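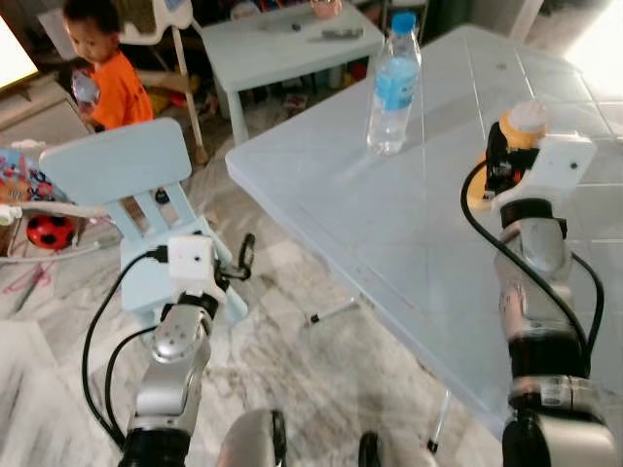 Bon, ça fait deux mois que j'ai le kit de téléopération Premlow à la maison et on me demande régulièrement ce que j'en pense, alors voilà mon avis en vrac. Je précise que je l'ai acheté moi-même, 420 euros les deux poignées avec le boîtier, et que les bras, je les avais déjà (ceux-là coûtent une autre somme, on n'en parle pas devant ma banquière).

Le principe : une poignée dans chaque main, on bouge, les deux bras suivent, et tout est enregistré pour l'apprentissage. Chez moi l'exercice du moment, c'est le rangement de la table : attraper un récipient, le lever au-dessus du plateau, le reposer ailleurs. Ça paraît bête, mais essayez donc de faire ça avec deux doigts noirs au bout d'un bras !

Ce que j'adore, c'est la gâchette. Elle est progressive, vraiment progressive, on sent la différence entre effleurer et serrer. Avec mes anciennes manettes Lisness c'était tout ou rien, et j'ai écrasé un nombre honteux de gobelets. Là, même un contenant en plastique un peu mou, je le prends sans le déformer, et au bout d'une soirée j'avais le geste. Les bouteilles d'eau restent plus pénibles : c'est transparent, c'est haut, et sur la vue du poignet on juge mal la distance. Je m'y reprends souvent à deux fois.

La latence, rien à dire en filaire. En wifi par contre, je déconseille, ça saccade dès que quelqu'un lance une vidéo dans la pièce d'à côté.

L'autre bonne surprise, c'est la pédale de pause. On a une vie de famille, il y a des jouets partout, un petit qui passe avec sa bouteille, et pouvoir figer les deux bras d'un coup de pied, c'est le bonheur. Je la trouve juste un peu légère, elle glisse sur mon carrelage (j'ai collé deux patins dessous, réglé).

Passons aux choses qui fâchent. Le logiciel, Flosorora, est moche et lent. Pour effacer un essai raté il faut passer par trois menus, et des essais ratés, j'en fais beaucoup. L'export a planté une fois à 200 démonstrations, j'ai tout récupéré mais j'ai eu chaud. Et la traduction française est à mourir de rire, le bouton « grip » est devenu « grippe ».

Côté fatigue, je tiens 60 minutes, après j'ai les épaules en compote. Les poignées pèsent leur poids et il n'y a pas de dragonne dans la boîte, ce que je trouve un peu radin à ce prix.

Est-ce que je le rachèterais ? Oui, sans hésiter, pour la gâchette et la pédale. J'enlève une étoile pour le logiciel, donc quatre sur cinq. Si la mise à jour annoncée pour août règle l'histoire des menus, je reviendrai modifier ma note.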